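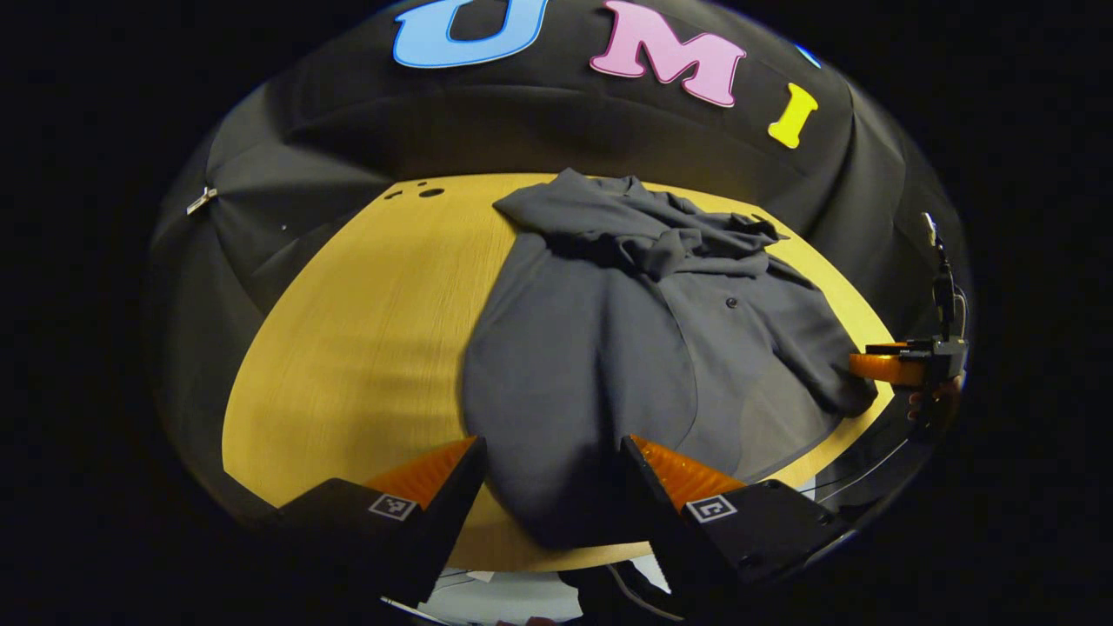
A dark gray button-up shirt on a round wooden tabletop.

About Stodemus

Stodemus is a small publisher of short fiction and a school for people who want to write it. We put out two print issues a year, run evening courses in Arard, and read unpublished stories from anyone who sends them.

The magazine came first. It started as a stapled booklet made by four members of a library writing group who had more finished stories than places to send them. The first issue had 11 stories in it, and most copies went to relatives. By the third issue we were getting work from people we had never met, and we had to write down some rules for how to choose.

Those rules have changed very little. Two readers look at every story, with the author's name removed. If they disagree, a third reader decides. We take stories up to 4000 words in any genre. We like ghost stories, workplace stories and stories where a family has to get through a meal. We don't publish poetry or novel excerpts. Last year 1580 stories came in, and we answered all of them, though some answers were slower than we wanted.

Courses

The school opened because rejected writers kept asking what they could do differently. A form letter can't answer that. Our beginner course runs for eight weeks and covers scene, dialogue, point of view and revision. Students write a page or two every week and finish one complete story by the end. The second course is for people with a draft already in hand – it is mostly group critique, and the groups are kept small.

Classes meet in our rooms on the second floor of the Nanayakkara Building, over the print shop. There is an elevator at the back entrance. An online section of the beginner course starts each June.

You don't need a degree or any publishing credits to enroll. Our students have included bus drivers, nurses, retired teachers and one person who signed up for the wrong class and stayed.

The Budum Prize

Once a year we give the Budum Prize for a first published story. The winner gets $400 and a place in the fall issue. Entry is free. The prize is named after the street where the original writing group met, and it is open to writers living anywhere. Entries for the current round close on September 30, 2025.

How we are paid for

Course fees cover the rooms, the teachers and most of the printing. Subscriptions cover the rest. We pay every contributor on publication and we don't charge reading fees. Authors keep all rights to their work after the issue appears.

Back issues are for sale at the front desk during class hours. Issues one and two are out of print.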